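Share (2) · 2 comments · 4 min read

Bench notebook – lacing task, hand demos
2022-09-04
T. Gilchrist, with Shayne D. on the second gripper

Shoe + bag setup again, pink table. Same lace-up shoe for the whole day so the episodes are comparable, bag left under it on purpose. Two hand-held grippers, one each. Demos only today, no policy runs.
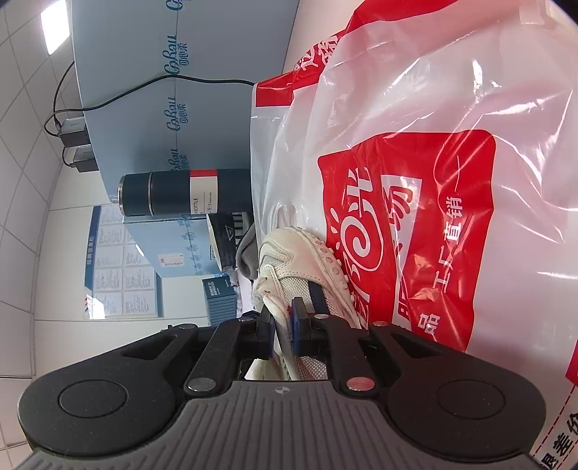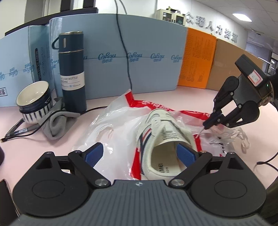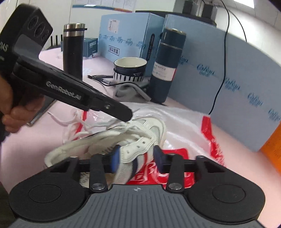
Setup notes

Mine is the lower gripper, blue fingers. Shayne's the other one. We tried swapping before lunch and swapped straight back, his grip is lighter than mine and the lace end needs light.

Target for the day was 485 episodes in the Wukham store by close. Wukham was slow to mount, had to restart the sync twice. Told Dunstan side of the office (Shayne, same name as the firm, no relation, stop asking) that we'd be late uploading.

Task split into segments, same labels as the last batch:

- approach shoe
- pinch / steady upper
- pick lace tip
- thread eyelet
- pull through
- regrip
- release both

Label the steadying hand separately this time. Last batch had one label for both hands and the training set couldn't tell who was holding and who was moving. My fault, I wrote the schema.

What went ok

Finger inside the collar, other finger on the outside of the shoe. Much steadier than pinching the mesh from on top. Pinching up by the laces works for a lift but the whole shoe rolls when the other gripper pulls. Going forward: one in, one out, for every threading episode. Pinch from above only for the pick-and-place variant.

Slower is better. I keep rushing the approach becuase it's boring and then the trajectory has a kink in it right before contact. Shayne counts under his breath. Copy that.

What didn't

Lace tip. If it's lying flat on the table the finger pads just skate over it. Works if somebody leaves a bit of a loop. Question is wether that's cheating – are we teaching it to lace or teaching it to lace when the loop is already there? Shayne says keep both, tag them "flat" and "looped". Done from the afternoon on. Morning ones are not tagged, someone has to go back through. Me I guess.

Bag. Slides with the shoe when you push toward the heel. A few episodes where the bag moved a fair way and we just carried on. Kept them. Jakix wants messy ones, their email said no taping things down. But any episode where a gripper actually closed on plastic by mistake gets marked "bag contact" so they can be filtered.

Hand over hand crossing – Shayne's arm comes in over my side and both wrists end up fighting for the same bit of air. Tracking jumped on several of these. Drift shows up as a step in the pose log, easy to spot, 2 frames wide. Threw out the worst. Rule now: the steady hand goes in first and stays low, lace hand comes in second from high. Say "in" out loud.

Remote control comparison

Ran a short set through the Prelero remote rig in the back room to see if it's worth the bother for this task. Same segments, different shoe, arm does the work and you drive it from the sticks.

Short version, no. Not for laces. Threading one eyelet took Shayne forever and he's the good one. No feel at all, you can't tell you've got the lace until you pull and it comes or it doesn't. Fine for pick shoe / place shoe / move bag. I'd use remote for the coarse stuff and hand grippers for anything with the lace in it. One plus – the arm never goes anywhere it can't reach. With the hand grippers we do wrist angles the real arm will hate. Need a reach check on export, currently there's none.

Clutter

Leave the mug, bottle, cloth, blue boxes where they are. Jakix asked for background that changes between batches but not within one. So nothing gets tidied til this batch is closed. Yes including the cloth. Shift things around for the next one and log the change at the top of the file.

Numbers

Episodes kept: 400. Short of 485. Lost most of the difference to the crossing problem and the sync restarts.
Plan for the whole shoe set is 800 by November, so half way on count, less than half on the hard segments (thread eyelet is thin).

To do

- retag morning episodes flat / looped (Tane)
- reach check script before next export (Shayne, says it's an hours work, we'll see)
- new schema line: hand_role = steady / move
- clean the finger pads, both sets, before first episode each day and write it down
- ask Jakix if partial lacing counts as a finished episode. We've been stopping after the first pair of eyelets and calling it done
- second pair of shoes, darker, with round laces. These ones fold over at the tip
- Prelero: book back room again for pick/place only

Added later, S.D.: checked a handful of the crossing ones you binned, three are usable if you trim the start. Put them in the "maybe" folder on Wukham. Don't count them in the 400 yet.

2 comments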